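March, notebook, Wubshet import service

09:10

I continue with the slow import from Friday's list of open points. Short state for the colleagues who were not in the call: the nightly import in Wubshet takes the order files from the Porkholm office, checks them and writes them into the main database. It used to be finished before anyone came to work. Since the upgrade of the database driver it is still running when the first people log in, and they see half of the orders and write to us.

What I know this morning:

The files did not get bigger. I compared the sizes for the last weeks and they are flat.
The machine is not busy. CPU is low and there is a lot of free memory.
The log says nothing useful. It has a line at the start, a line at the end, and a long silence between them.

So the first work is to make the log talk. I added a time stamp after each batch, with the number of rows and the time spent in the database. I did it on a branch and not on the main line, Tassanee wants to review everything that touches the import before it goes out, and I agree with her.

10:25

Ran the import on the test machine with a copy of one file. The batches are 600 rows each. The first batches are quick. Then every batch is a little slower than the one before. The growth is very regular, almost a straight line when I put it in a chart. If it was the network I would expect jumps up and down. A straight line makes me think of a list that grows and that somebody reads from the beginning each time.

I wrote down the candidates:

1. The duplicate check. It compares the new row with the rows already seen.
2. The session object, which keeps every row until the end.
3. The driver itself, some cache for prepared statements.

I started with the duplicate check, I never liked this code. It keeps the order numbers in a plain list. I changed it to a set and ran again. The import got faster by a small amount, but the line is still a line. I keep the change anyway. It is correct and it is two words in the diff.

11:40

Spent too long on the session object. I was sure that it was this one. In our code we call flush after every batch, but we never clear the session, and so it walks through all old objects to see if one of them was changed. This was always like this, also before the upgrade. I put a clear after the flush, and then seven tests failed with an error about an object that is detached. The reason is that the summary at the end of the import reads the customer objects again, and now they are gone from the session.

I repaired the summary, it reads only the customer ids now and keeps them in a small dictionary. Tests are green. The line in the chart is less steep but not flat. I confess that I was disappointed.

Note for myself: I changed two things before lunch and both were real problems, but neither of them was the problem. I should measure before I open the editor. I write this in the notebook approximately every spring.

13:15

After lunch I took the profiler. Jokum is our small script around it, it lives in the tools folder, and I had forgotten that the option for child processes is off by default. The first profile was therefore empty except for waiting. With the option on it was clear in five minutes.

Most of the time is in the driver, in a function which looks for a prepared statement in the cache. The cache key is the full text of the SQL. Our batch insert makes one long statement with all the values written inside the text, so every batch gives a new text, and the cache never finds it and stores one more. The old driver had a limit on this cache. The new one has also a limit, but it is counted per connection and the default is "no limit" if the setting is missing in the file. In our file the setting has the old name, so for the new driver it is missing.

I counted the entries in the cache at the end of the test run: 523. All of them were used exactly once.

14:00

Two ways to repair it.

a) Put the new name of the setting in the file. Small, quick, can go out today.
b) Write the insert with parameters and not with the values in the text. Then the text is always the same, except for the last batch, which is shorter. This is the correct way, also for safety reasons which I do not need to explain to anybody here.

I asked Tassanee Kamolrat on the chat and she prefers a) today and b) as a separate change, with its own review. She also asked why the driver did not complain about the old name. I looked. It does complain, one line at level "info", and we start the service with level "warning". So it told us on the first day and we had asked it not to.

14:50

Did a). Times on the test machine, same file, three runs each, I write the middle one:

before all changes: 86 minutes
with set and session clear: 78 minutes
with the cache setting also: I stopped looking and went for tea, when I came back it was finished. I must run it again with a clock. Jokum writes the time in its own file but only when it exits normally, and I had closed the window.

The line in the chart is flat now. I put the chart in the ticket.

One more thing that I do not understand: with the new setting, the memory of the process goes up to the same level as before. I expected less. Maybe the allocator keeps the pages. It is not urgent, and I leave it here so that I find it later.

15:30

Gekley (the reporting tool) reads from the same database and uses the same driver. I checked its configuration file and it has the old name too. It does not insert anything, and its queries have parameters, so the cache stays small and there is no damage. I changed the name there also, in a separate commit, and wrote to the people who own it.

Open points:

- parameters in the batch insert (me, next)
- log level at start: I would like "info" for the first minute and then "warning". Tassanee thinks this is too clever and that we should simply read the info lines once after every upgrade. She may be right
- clock for the last measurement
- a test which fails when the file has a setting that the driver does not know
- the memory question

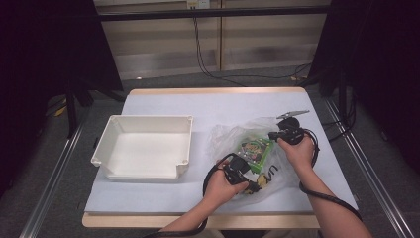
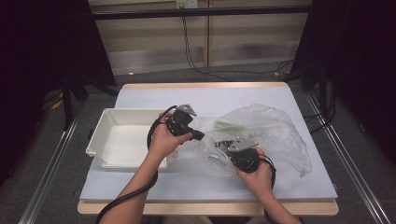 Should we go back to the old driver until the parameter change is ready?

I would stay on the new one. With the correct name of the setting the cache has a limit again, and the import does not slow down from batch to batch. Going back means also going back with the time zone repair, and the Porkholm people waited long for this one.

16:45

Merged a) after review. Tonight's run will use it. I start early tomorrow to read the log before the first users come.

Comments (4)

mirelle_k
We had the same with a renamed setting, only ours was the timeout. Is the test for unknown settings something you can share? I would take it for our service also.

T. Kamolrat
Please put the list of the renamed settings in the ticket and not only the one. I found two more in the release notes, one of them is for the pool size.

oddvar
The memory question: look at the batch buffer before you blame the allocator. It is allocated for the whole file when the file comes from disk. I think it was me who wrote that, sorry.

mirelle_k
Thanks for the hint with the child processes option in Jokum. I had an empty profile last month and gave up.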